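2021-05-04, bench 2, small parts

Great morning on the Prelten kit. Finally got the whole thing out of its bags and onto the marble-pattern top, and I like this surface so much more than the white one we had in April. Glare from the window is way down and you can leave your elbows on it for an hour.

The one snag: gray on gray. The small cylinders more or less melt into the pattern when they stand upright, especially over by the darker veins. Lying on their sides they're much easier to spot. Pak-hei walked right past one this morning and then put his sleeve on it. I still want to keep the surface and fix it with trays instead.

Sorting, first pass: 56 pieces in the kit according to the sheet. Went by shape first, then color, and that was the right call — last time we did color first and ended up with a big messy pile of "reddish" that took longer than everything else put together. Shape first gives piles you can check with your fingers.

Second pass with Ching-wen on the other side of the bench. She calls the piece, I point, we swap after each row. So much faster than working alone! Two rows took six minutes, including an argument over whether a short cylinder is a disc. (Settled: if it stands on its edge without rolling away when you breathe on it, disc. Terrible rule, works fine.) Ermira wants it written on the sheet properly, so I owe her a better sentence.

Labels. The Stiken ones curl at the corners by the next day, same as before. Tried pressing a row down with the back of a spoon and they look better so far, check again tomorrow. Kwan-ho suggested writing straight on the tray rim in grease pencil. Nice and quick, wipes off with a thumb, maybe wipes off too easily.

Trays: need eight, have six. The shallow ones are best for anything round. In the deep ones you end up fishing around in the corner and the small stuff gets under everything else. Wen-hsiung thinks there are more on the shelf behind the Justino boxes.

Really pleased with how the pointing and calling went. Want to try it with three people and see if it falls apart.

To do
- pale liner for the cylinder tray, any color except gray
- redo the disc/cylinder line on the sheet
- look behind the Justino boxes
- Stiken corners, day two
- ask Ching-wen if Thursday still works for rows three and up

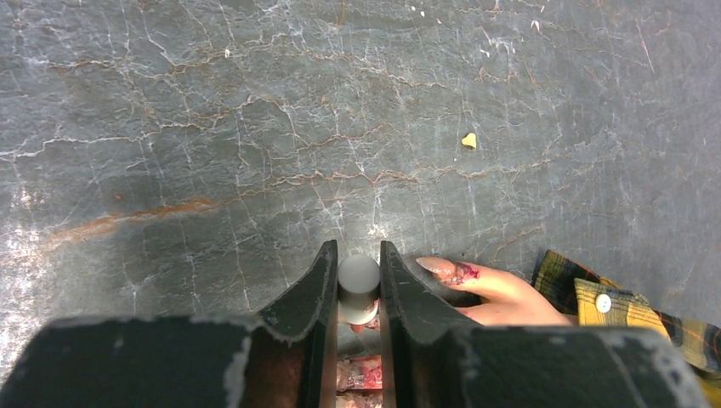 Small gray cylinder and a pointing finger, marble-pattern top.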